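Zokgate opens its Te Moana community workshop with a season of free repair evenings

FOR IMMEDIATE RELEASE
10/07/2023

Zokgate is delighted to announce that its new community workshop at Te Moana is open to everyone from today, with a full season of free repair evenings running through to the end of October. It has been a long time coming, as anyone who has walked past the old seed merchant's on the harbour side and wondered about the lights being on late will know, and we are very happy indeed to be able to throw the doors open at last.

The workshop takes over the ground floor of the building, which had stood unused since the seed merchant moved inland. Over the spring the floor was levelled, the big front windows were put back into working order (they open again, which will be a mercy in August) and a proper sink was fitted at the back, large enough to take a bicycle wheel or a very muddy pair of boots. There is step-free access from the street, a quiet corner with armchairs for anybody who has come along to keep a friend company, and a kettle that we suspect will work harder than anything else in the place.

Repair evenings will be held 3 nights a week, from six o'clock until nine. Each has its own flavour. The first is for clothes and household textiles, so bring your dropped hems, your moth-nibbled jumpers and the curtains you have been meaning to shorten ever since you moved house. The second is for small household things - lamps, toasters, clocks, radios, the drawer that won't shut - and the third is a bit of everything, with a special welcome to families and to people who have never mended anything in their lives and would quite like to start.

Visitors do the mending themselves as far as they are able, with an experienced mender sitting beside them. If a job needs a steadier hand or a trickier tool, the mender will take over for that part and talk it through as they go. Tools, thread, glue and common fixings are provided free of charge. More unusual spare parts are sold at the price we paid for them, and you will always be told the cost before anything is fitted.

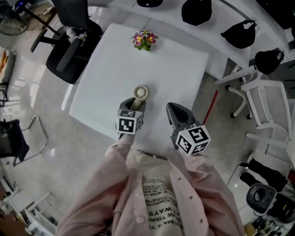 At one of the white tables.

The evenings grew out of a much smaller effort. Last winter we ran a trial in the hall at Vernmont, with borrowed lamps and a great deal of goodwill, and hoped that a few neighbours might drop in. By the time the trial closed, 1474 items had been brought through the door. They included a rocking horse, a set of bagpipes, a good many winter coats and more electric kettles than we could have imagined one small town to own. A fair number could be put right on the night. Others went home with a list of parts to find, and a few had to be gently let go, though even then people told us they were glad to know for certain before buying another.

What came up again and again in the comment book at Vernmont was how much people had enjoyed the company. Several wrote that they had lived a street apart for years and had met for the first time over a broken zip. We have kept that in mind in laying out the new room, with shared tables that seat a handful of people each and plenty of space to pull up another chair.

Alongside the repair evenings, Te Moana will have a lending shelf with 26 tools to borrow for up to 2 weeks at a time. Among them are a wallpaper steamer, a tile cutter, a sewing machine in its own carrying case and a set of long ladders (please bring a roof rack, or a patient friend with a van). Borrowing is free for anyone living in the area. You will need to show proof of address on your first visit, and we ask that things come back clean.

October will bring a closing week of longer sessions given over to getting homes ready for the cold. There will be help with making draught excluders, lining curtains and servicing bicycles before the dark evenings set in, and soup on the last night for whoever is still there. Dates for the winter season will be put up in the workshop window and on the Zokgate website once they are settled.

Places at the repair evenings do not need to be booked, but the room can get busy and it helps to arrive before eight if your job is a fiddly one. Please bring one item per person, and let it be something you can carry in by yourself. We are not able to look at microwave ovens, gas appliances or anything with a petrol engine. Children are very welcome with an adult.

Zokgate would like to thank every household at Vernmont that came out on those wet winter nights, and our new neighbours at Te Moana, who have put up with months of hammering and have still brought us cake.

ENDS

Notes for editors

Zokgate is a not-for-profit organisation that sets up shared workshops and tool lending in small towns.

The Te Moana workshop is on the ground floor of the former seed merchant's on the harbour side. Repair evenings run from 6pm to 9pm until the end of October. Entry is free.

Members of the press are welcome at any repair evening and are asked to let the Zokgate press desk know beforehand. Visits outside opening hours can be arranged through the same desk.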